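Furnetthorpe Sports Board › Regional Games › Swimming moved to Surkau?

lanefour_mum
Posted 13 April 2024

Hello all, I hope everyone's enjoying the weekend. My daughter came home from squad this morning saying the swimming at the July Games has been shifted from our pool to the one at Surkau, and I wondered whether anybody had heard the same or whether it's just change room gossip (there's a fair bit of that at her age!). We've had family booked in with us for months on the understanding that it was all happening ten minutes down the road. I don't mind a drive, but I would like to know before my parents start rearranging their whole winter around it.

tumbleturn
It's right, I'm afraid. An email went out to the clubs on Thursday evening and our secretary forwarded it on. All the pool events go to Surkau, and Furnetthorpe keeps athletics, netball and the opening ceremony. The reason given is seating. Surkau has 894 permanent seats and our pool has those two old stands that creak when you so much as look at them.

I'm sad about it, I'll be straight with you. I learned to swim in that pool, my kids learned to swim in that pool, and I had a lovely picture in my head of a full house cheering for the locals. But I've also sat through a two-day carnival there with my knees up around my ears, so I can see how they got to where they got to.
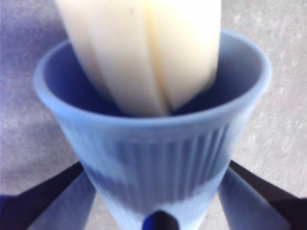
Blue cup with ribbed sides

oldbackstroker
I can't agree that it's about seating, sorry, tumbleturn. Seating can be hired. Vaněk put up temporary stands for the cycling two years ago and they were perfectly comfortable, with a roof and everything, and they were gone again by the Tuesday. What can't be hired is a decent home crowd, and you won't get one by asking families to drive 46 kilometres each way in the middle of winter for an eight o'clock heat.

It seems to me we were promised a Games and we're getting a bit of one. I voted for the rates increase on the strength of that pool, and I'd do it again for a pool, but I'd like to see the pool!

relay_anchor
I'm over in Surkau, so take this with as much salt as you like. We've had meets here with 19 clubs and the place copes beautifully. There's a separate warm-up pool, which Furnetthorpe doesn't have, and anyone who has tried to swim down in a roped-off lane while the next race is being marshalled will know what a difference it makes to the swimmers. I do feel for you all losing the event, and I'd be cross too. But I wouldn't call it a bad result for the kids who are racing.

The parking is dreadful, mind you. Come early, or park behind the library and walk down the hill.

lanefour_mum
Thank you, relay_anchor, that's kind of you, and the library tip is going straight on the fridge. I hadn't thought about the warm-up pool. She gets so cold between races, poor thing, and spends most carnivals wrapped in two towels and my good coat.

Does anyone know what happens with the tickets? I bought mine through Moven back when they first went on sale, and they've got Furnetthorpe Aquatic Centre printed across the top.

tumbleturn
The same tickets carry over, as far as I can tell from the email. Moven is meant to reissue them with the new venue, and your session times stay as they were. If you'd rather have your money back there's a form, but you have to ask for it — it won't come to you by itself. I bought for three sessions and I've had two of them reissued so far, so I expect the other one is on its way.

oldbackstroker
My reissued one arrived with the right pool and the wrong day. I rang, and I was on hold for almost an hour, listening to the same bit of piano. The young woman was very pleasant once I got her and she fixed it while I waited, but do check yours, everyone, and don't just file it away as I nearly did.

And I still say they should have hired the stands.

relay_anchor
I think we'll have to agree to differ on the stands! If you do come over, look for the people in green at the far end. There's always a thermos going and more slice than we can eat, and visiting supporters are very welcome to sit with us, even the grumpy ones. 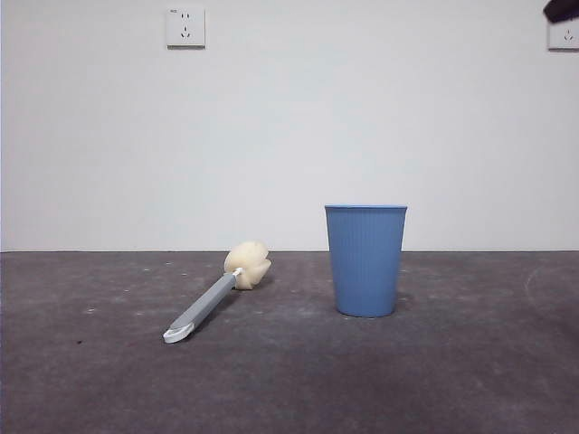

heatsandfinals
Will there be a bus from Furnetthorpe to the Surkau pool on the swimming days?

tumbleturn
The clubs' email says a bus will run from the Furnetthorpe showgrounds before the morning heats and come back after the finals, and ticket holders ride free. The timetable hasn't been put out yet.

heatsandfinals
Lovely, thank you. I don't drive any more and I'd quietly given up on the idea of going, so that's cheered up my weekend no end.

oldbackstroker
Well, if there's a bus I suppose I might be on it. I'd still like somebody to publish what the stands would have cost, and I've written to the council to ask. I'll put the reply up here when I get one.

lanefour_mum
Please do, I'd be interested too. I've told my parents it's still on and they're delighted — Dad has already asked whether there's a bakery in Surkau. Is there?

relay_anchor
Two, both on the main street. Send him to the one nearer the bridge, and tell him to go before ten if he wants a pie.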